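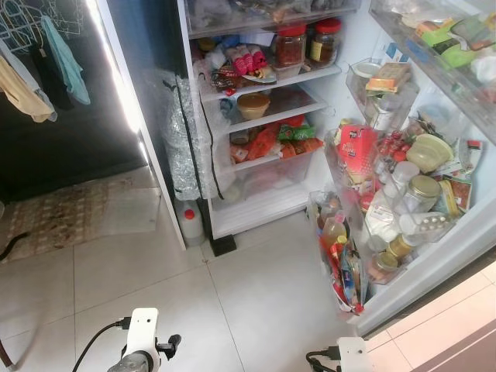

*Vinzenz Prantl – 2018-07-11 – Kitchen tips*

A full fridge is a hard first lesson for a robot you steer by hand. If you want to teach it to fetch or put away, set things up first.

- Swing the door all the way open before you start, and leave it there. Teach the door as a separate task.
- Pick one target per session. A glass jar with a red lid on a middle shelf is a good one – the lid is easy to see from the head camera.
- Leave the door bins for later. Small bottles, sachets and squeeze tubes packed together will catch on the gripper.
- Tie back loose cables and anything hanging down the inside wall.
- Move jugs and mats off the floor in front of the base.
- Steer slowly and stop for 2 seconds before each grasp.
- If you bump a shelf, throw out that run and start over.

Hubert Zwahlen at Saltach keeps his runs under 17 minutes, and I do the same. Close the door between runs so the food stays cold. Wipe the grippers with a damp cloth before the next one.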